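News > Local > Business

December | Staff report

Shared workroom opens in former Pekholm building

IRNHOLM – A shared workroom with desks and worktables for rent by the day has opened on the ground floor of the former Pekholm building, which had stood vacant after the furniture dealer moved its showroom to Nustia.

The room takes up most of the old sales floor. The operator, Türkmen Workrooms, painted the walls and ceiling white and left the concrete floor bare. New partition walls divide the back of the space.

Members pay 275 a month for unlimited use of the open area or 575 for an assigned desk. Both rates include heat, internet and one storage shelf. Day passes are sold at the door until noon.

The company said 397 people signed up for information before the opening, most of them from Irnholm and the towns along the Nustia road. It did not say how many have since become members.
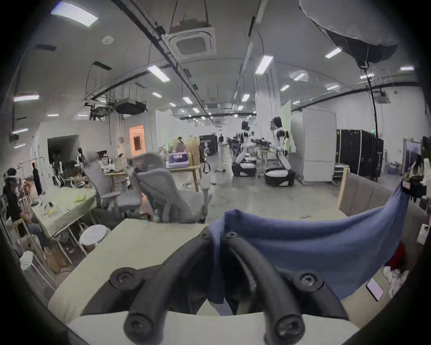
A blue cloth over a beige tabletop at the Irnholm workroom, with office chairs and desks beyond.

Tables in the open area are not assigned, and users are asked to clear and wipe them before they leave. Cloths are kept on a rack near the entrance and washed by the operator. Anything left on a table at closing time is put in a box at the front desk and held for a month.

The town approved the change of use in the spring on the condition that noisy tools stay out of the front half of the room, which faces apartments across the street. Sewing, model making and small repairs are allowed there. Sawing and sanding are limited to the back and must stop at 6 p.m.

Parking was the main complaint at the public hearing. The building has a small lot behind it, and the operator has agreed to rent more spaces from the church next door during working hours – an arrangement that will be reviewed after one year.

The building covers 1026 square meters on two floors. The upper floor is still empty, and Türkmen Workrooms said it has no plans for it before next summer. The workroom opens at 7 a.m. and closes at 9 p.m.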